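Flastier publishes workspace practice guide for domestic robot trials

Revision 3 sets requirements for floor cabling, stand placement and pre-session checks in furnished rooms

ZUSBRIDGE — Flastier has released the third revision of its practice guide for operating robots in furnished domestic rooms. The guide applies to fixed-base and mobile manipulators used at table height in occupied or formerly occupied dwellings. It takes effect for all Flastier sites in July.

The revision draws on a review of 2,823 session logs from the company's Zusbridge and Drandomitz sites. Of these, 71 recorded an unplanned stop attributed to the condition of the room, as distinct from a fault in the machine or its controller. Cable contact and displaced stands were the most common entries.

"The earlier text dealt thoroughly with the manipulator and hardly at all with the floor," said Kastriot Vukčević, who edited the revision. "Operators were asking us which side of the table a cable should leave from. We now give them a clause number."

Principal changes are as follows:

Clause 4.2. Cables crossing a walkway are to be covered or rerouted before power is applied. Slack is to be gathered clear of table legs.

Clause 4.5. Tripods and other free-standing supports are to have all feet on the same floor surface. Foot positions are to be marked and rechecked after any change to the furniture.

Clause 5.1. The work surface is to be cleared and inspected at the start of each session. Marks and edge wear are to be recorded so that they are not later logged as new damage.

Clause 6.3. Beds and other soft furnishings inside the operating envelope are to be entered on the room plan, including any overhanging fabric.
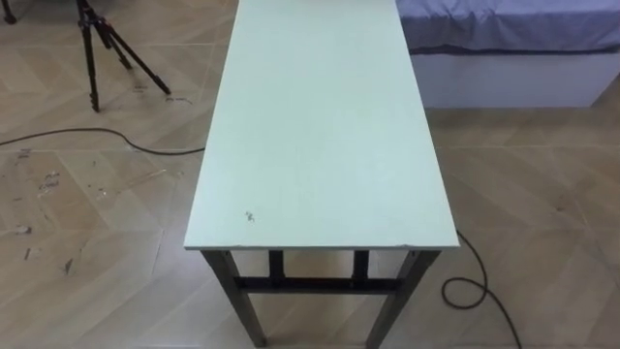

Table, tripod and floor cabling in a furnished room.

Clause 7 introduces a one-page room record, to be signed by the operator and kept with the session log. Mladenović, which audits both sites, will sample the records each quarter. Rooms assessed under Revision 2 may continue in use until their next scheduled inspection.

The guide is a voluntary document and does not replace national electrical or machinery safety requirements. Printed copies, limited to 2,000, are available from the Flastier publications desk. Comments on the text should cite the clause number and be sent to the same address.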